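Section 3. Running the Visitor Table

Read this section before the doors open. Reading it while a nine-year-old is already holding the gripper has been tried, at Pimholm, and the results are in Section 7.

3.1 Before visitors arrive

1. Put the clear bin on the table and leave open space in front of it. Visitors work in front of the bin first and inside it later, if at all.

2. Choose a mix of soft and awkward items. Sponges are kind to beginners. Anything in a crinkled plastic bag is not, and should be kept for people who say it looks easy.

3. Leave the patterned tablecloth on. Forough Ranjbar ran the Wikström open day on a plain gray one and reports that it was tidy, professional and photographed by no one.

4. Check that both blue pads are pushed fully onto the jaws. A pad that comes off during a demonstration will be found by a visitor, who will hand it back to you in front of everyone.

Note: The spare pads are in the Flostau case, under the manual. If you are reading the manual, you are most of the way there.

3.2 The first pick

5. Let the visitor hold the gripper before you explain it. They won't hear the explanation anyway.

6. Ask them to bring the open jaws in on either side of the sponge and stop. The stop matters. Most people want to lunge.

With the pads open there should be clear space between them and the sponge, as in the view from the gripper camera below. Bags and trimmings lying close by are fine at this stage, provided the jaws close on the sponge alone.

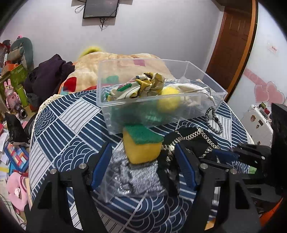
7. Have them squeeze slowly, lift, and move the sponge over the rim of the bin.

8. Have them let go. Some visitors need to be told this twice.

Caution: Keep fingers, sleeves and lanyards out of the jaws. Virgil Gavrilă's lanyard is now a training aid.

3.3 Handing over

9. Limit each turn to 3 minutes. Adults overrun more than children do and argue better.

10. Between turns, put the items back by hand. They don't need to land in the same places - a little disorder gives the next person something new to complain about.

11. If the handle feels stiff, stop and swap the gripper for the spare. Do not oil it at the table. See the Zesovitz checklist, item 93, which was written by somebody with a stained shirt.

3.4 If the recording light goes out

Finish the turn, thank the visitor and change the battery. Do not announce that the last try wasn't saved.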